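Home | Facilities | Safety | Forms | Contact

Print this page | E-mail this page

Walk-Through Checklist: Exits, Extinguishers and Storage
Brennan Building, ground floor and mezzanine
Inspected by Siriporn Sitthichai, Mar 15, 2022

Mark each line OK, FIX or N/A. Comments go under the line.

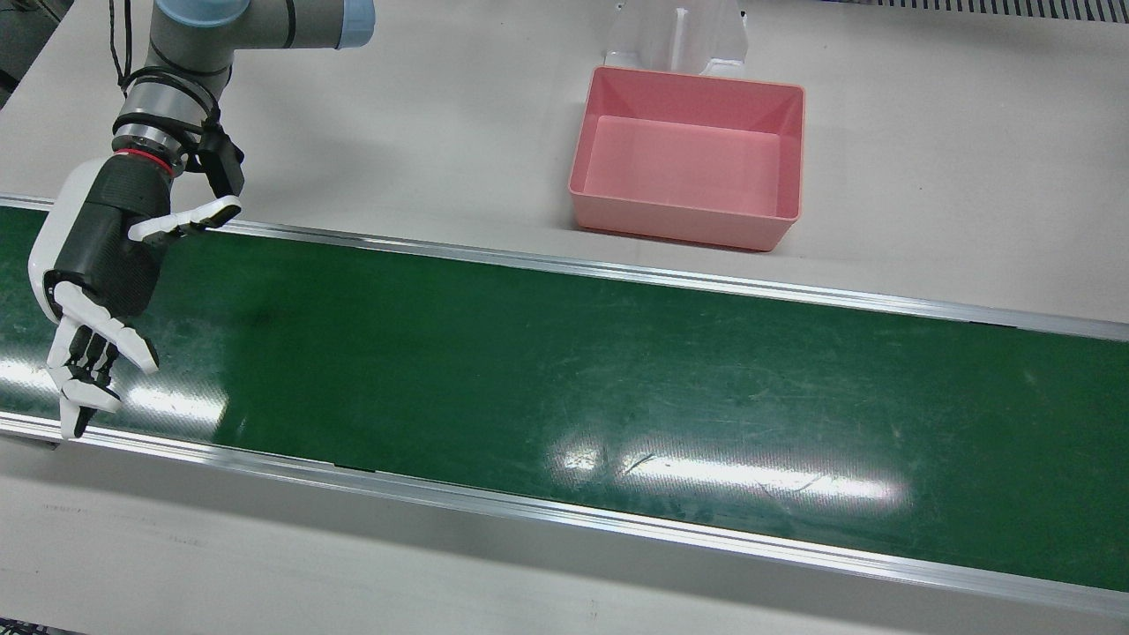
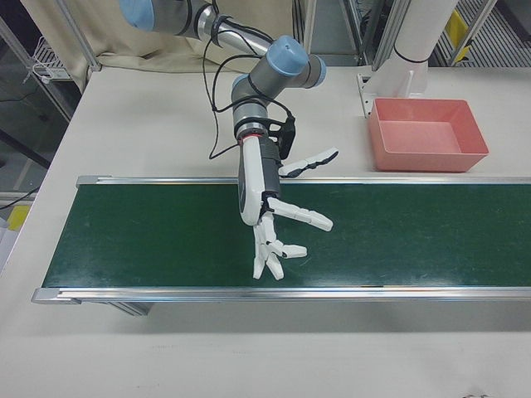

EXITS
Main door opens fully: OK
Rear door opens fully: FIX
Sticks at the bottom. Needs planing. Same comment in October.
Exit signs lit: OK
Mezzanine stairs clear: FIX
Two boxes of letterhead on the landing. Moved during the visit, but they need a permanent place.

EXTINGUISHERS
All 7 on their hooks: OK
Gauges in the green: OK
Tags signed for the month: FIX
Kitchen tag is blank. Jarlath Breathnach to sign after checking the pin.
Path to each one kept open: OK

STORAGE
Top shelves at least 18 inches below sprinkler heads: FIX
Paper archive room, back wall. Take down the top row.
Shelving bolted to wall: OK
Flammables in the metal cabinet: OK
Cabinet door closes by itself. One can of Rovitz floor sealer has no date on it. Date it or throw it out.
Ladder feet and rungs: OK

FIRST AID
Kit sealed and in date: FIX
Eye wash expired. Bandages low.
Names of first aiders posted: OK
List still shows Patricio Durán on the old extension.

Repeat visit in 21 days for all FIX items. Send photos of finished work to Siriporn before then.

Comments (3)

Zixuan Tian
The rear door is worse when it rains. Can we get the frame looked at too? I had to put my shoulder to it last week.

Jarlath Breathnach
Kitchen tag signed. The pin was fine.

Muireann Hennessy
The letterhead is mine, sorry. There is room under the stairs on the ground floor, or does that count as an exit path?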